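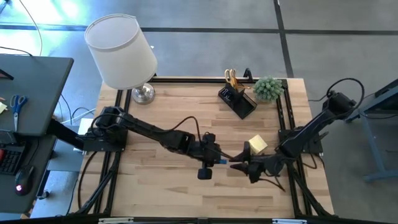 12 August 2026, bench notebook, Koech cell

Found it! The left arm has been dropping out of handover runs since we moved to the new Flavau motion build, and today it finally did it while I had the log open at full rate. The fault comes up as a following error on the wrist joint, then the arm goes limp and the right one carries on as if nothing had happened, which is the part I like least. It goes when the two grippers come nearly nose to nose over the middle of the butcher-block top, the left one pointing right and the right one reaching down to meet it. Park either arm further out and I can loop all morning without a murmur.

Things I blamed first, wrongly:
- the cable looping over the upper part of the left arm. Held it clear by hand (drives off, then on again with me well back), same fault.
- friction. Turned the wrist by hand, lovely and smooth.
- the supply. Steady the whole time.

What the log says: at cycle 2253 the wrist command jumps in a single tick, and the drive quite rightly refuses to follow. The jump comes from the Brondent planner swapping between two wrist solutions that are both valid for the same gripper pose. Such a clean trace, I have printed it and stuck it in the back of this book. The old build blended the swap over 700 ms. The new one has the blend set to 5, and I suspect somebody read the field as ticks. I would have done the same, the label is dreadful.

Put it back to 700 and started again. 3000 cycles, no faults, and the handover looks smoother than it did before the update!

Now the less cheerful bit. A fault on one arm must stop both. The stop button does that, I pressed it twice to be sure, but the drive fault only reaches its own controller. Gondska's manual has a linked-fault input on the rear connector and ours was never wired. Until it is: no hands inside the black uprights with drives live, slow speed only, and one person on the button for any run with the arms close together.

To do
- wire the linked fault, both directions, then test by forcing a following error on each arm in turn
- ask Flavau to put units on that field
- check the November parameter backup for other values that changed
- rerun the handover with a part in the grippers, today was all without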